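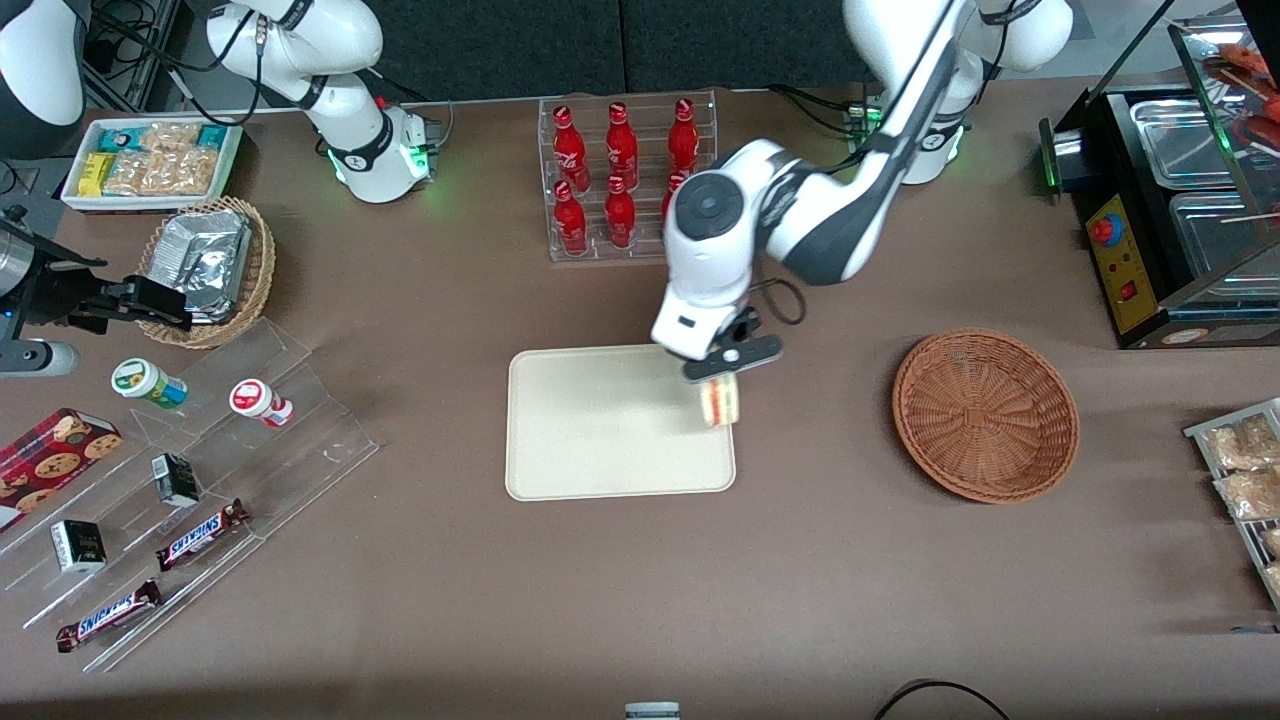 A sandwich over a cream-colored tray.

Why Does Bread Go Stale? (And Why Does It Get Fuzzy?)
By Yolanda Montes

Leave a slice of bread on the counter tonight. Tomorrow, poke it. Hard! Kind of leathery. Most people say it dried out. Partly true. But bread can go stale even in a closed bag where the water can't get away. So what's going on?

Starch. That's the big word today.

What is starch?
Flour is full of it. Tiny grains, way too small to see. In the raw flour they are packed tight, like sleeping bags stuffed in their sacks. Add water, turn on the oven, and the grains soak up water and puff out. Soft! That's why fresh bread is squishy.

Then the bread cools down. Slowly the starch starts lining up again and getting stiff. Some of the water gets pushed out of it and moves toward the crust. So the middle gets firm and the crust gets chewy. Weird swap, right?

Can you un-stale it?
Sort of! Heat loosens the starch up again. Thats why old bread tastes better as toast. It doesn't last though. Eat it while it's warm.

Does the fridge help?
Nope. Bread goes stale FASTER in the fridge. Starch stiffens quickest when it's cold but not frozen. The freezer is fine, because the water turns to ice and everything pretty much stops. My brother Ramiro still puts his bread in the fridge. I've told him.

OK, now the fuzzy stuff
Mold is different from stale. Stale bread is just boring bread. Moldy bread has something living on it.

Mold is a fungus, a cousin of mushrooms. It starts from spores, which are like seeds but much, much smaller. They float in the air all over the place, kitchens included. One lands on your bread. If it's damp enough, it grows little threads down into the bread and eats it. The green or black fuzz comes later, when the mold is making new spores.

So can you just cut the fuzzy bit off? Not with bread. It's soft and full of holes and the threads can go farther than you can see. Throw out the whole slice, and the ones next to it too. Don't sniff it up close either.

What about sandwiches?
A sandwich is trickier. The filling is wet, so the bread goes soggy before it ever goes stale. Spread butter right to the edges and it keeps the water out for a while. Tomatoes go in the middle, not touching the bread. And meat, egg or cheese fillings need to stay cold. No more than 2 hours sitting out, less if its a hot day.

Try it: the two bag test
You need: 2 slices from the same loaf, 2 zip bags, a marker, a grown-up who won't mind.
Put one slice in each bag. Add a few drops of water to one. Zip both. Write WET and DRY on them.
Leave them in a warm spot. Look every day and draw what you see.
Do NOT open the bags again. When you're done, they go in the trash still zipped.

Which one got fuzzy first? Carmela Garrido's class tried this and one of the DRY bags went green too. Bread already has some water in it!

Words to know
Starch: the stuff in flour that gets soft, then stiff
Spore: a tiny speck that can grow into mold
Fungus: a living thing that isn't a plant or an animal

Coming in June: why popcorn pops.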